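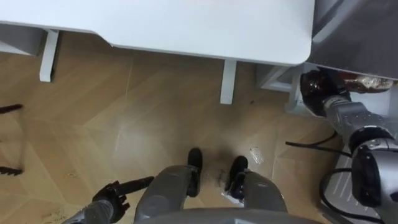 3 min read · 521 words

Okay, kelp thread! Our first spools of sugar kelp seed are going out this fall and I have been boring my whole family with it, so now it's your turn.

Quick background if you're new here: I grow mussels off Codow Point. Small lease, one skiff. Kelp is the winter crop I've wanted to try for years, and this is the year I quit talking and ordered seed.

Kelp "seed" isn't seed, by the way. It's baby kelp, too small to see well at first, stuck to thin twine. The twine is wrapped around a length of plastic pipe. That's your spool. You slide the spool over your grow line out on the water and the twine unwinds around the rope as the boat moves along. So simple. I love it.

Where the babies come from: in late summer and fall, mature blades get dark patches down the middle. Those are full of spores. You cut the patches out, wipe them down, keep them cool and a little dried out overnight, then drop them in clean cold seawater and the spores come pouring out. The water goes kind of tea colored.

Spores settle on the twine, and then it's nursery time. Cold filtered seawater, lights on a timer, gentle air, food in the water. Mine are at the Clirnum nursery and they let me hang around and ask way too many questions in September.

I got to look at the twine under their microscope!! Tiny brown fuzz! Each bit of fuzz wants to be a blade longer than I am tall!

My order is 9 spools. That covers 3000 feet of grow line with some left over for mistakes, and I fully plan on making mistakes.

Somebody asked how long they stay in the tank. Mine are booked for 30 days, then they get checked. If the blades are only a millimeter or two they can still go out, they just need a kinder week of weather. Longer than that is nice, but too long and they start tangling and dropping off.

Site stuff. The kelp lines go on the outer side of Flatodis Cove where there's more current. Mussels stay put on the inner side. I went back and forth on this a lot! Kelp likes moving water, and the inner side gets a skin of fresh water on top after heavy rain, which young kelp hates.

Depth: I'm setting the lines 7 feet down to start. Too shallow and the new blades can get bleached by the sun. Too deep and they sulk. I can raise them in midwinter when the light gets weak.

Things I've changed since my practice run with bare rope: bigger corner anchors, more floats in the middle of each line, and a weight under every float so the line doesn't bob around at the surface. The practice line sagged like an old clothesline.

Check your lease paperwork before you order seed, please. Mine only listed shellfish, and adding a seaweed species took an application of its own plus a gear drawing. I started in spring and was glad of every week.

Driving spools home: tall cooler, seawater from the nursery, lid on, no stops. Sun and warm air are the enemy. I did a dry run with empty pipe and found out my cooler is an inch too short, so I'm borrowing the deep one from the Duman dock.

Outplanting day I want flat water, clouds, and an early start. One person drives dead slow and the other feeds line through the spool. Ends get zip tied so the twine can't slip.

Then you leave it alone! I've been told not to pull the line up every two days to look. I'm going to pull the line up every two days to look.

If you've grown sugar kelp somewhere with a lot of boat wake, tell me how you spaced your floats. I've got mine every 50 feet on paper and I keep erasing it.

Next posts will be from the boat, probably blurry, definitely cold. So excited.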